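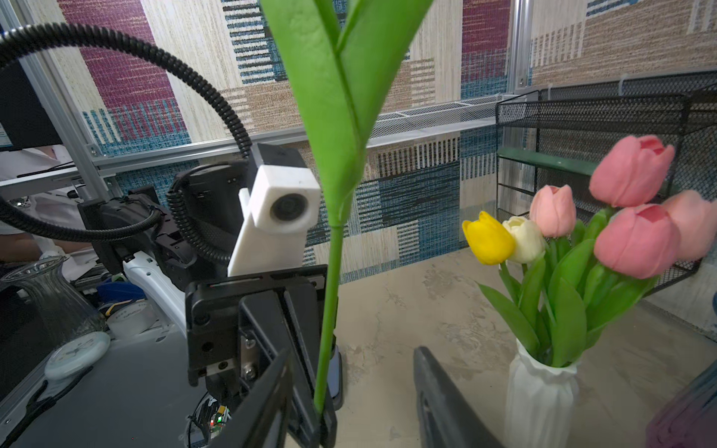
OPINION | SPORT

Potcombe sold So-ying Fang in January and the club called it a reset. I call it selling your only goalscorer to pay for a new scoreboard with Zutadent written across the top. We have since had very little to put on it.

I'm told the fee was good. Fees are always good on the day. Then the season goes on and you find yourself watching Siu-ming Chow, a willing left back, being asked to play up front in the rain.
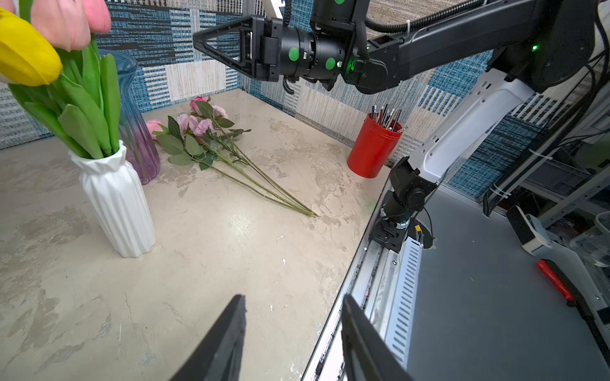
Siu-fong Peng, who came the other way in the deal, has started 2 matches and finished neither. I don't blame her. She was bought to be looked at, like a bunch of artificial tulips in a white vase, bright enough in yellow and pink but no use to a bee. A midfield needs someone who will chase a lost ball at Vodelo Park with a quarter of an hour left, and we used to have one of those as well.

The gate for the last home game was 2,347. Siamak Babaei, our chairman, described this as "encouraging", a word he also used for the defeat at Fung.

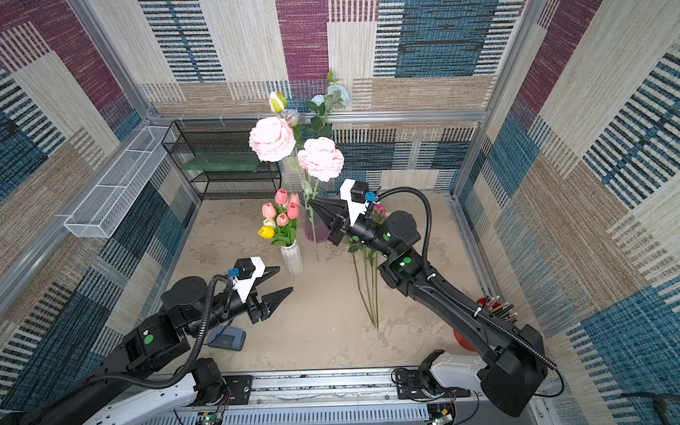
He is not a bad man. He pays the bills, he turns up, and he once stood in the queue for a pie like the rest of us - though he did get served first. But he has now hired 2 managers in a year and given neither of them a striker. Ming-te Chien has 13 fit players and a whiteboard. 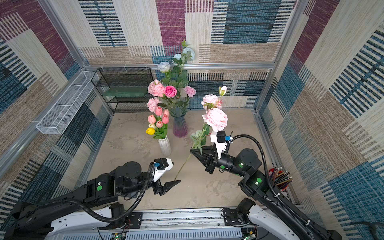

So give Chien the summer. Give him the scoreboard money too, if there's any left, and let him spend it on somebody who shoots. I'd settle for somebody who shoots and misses.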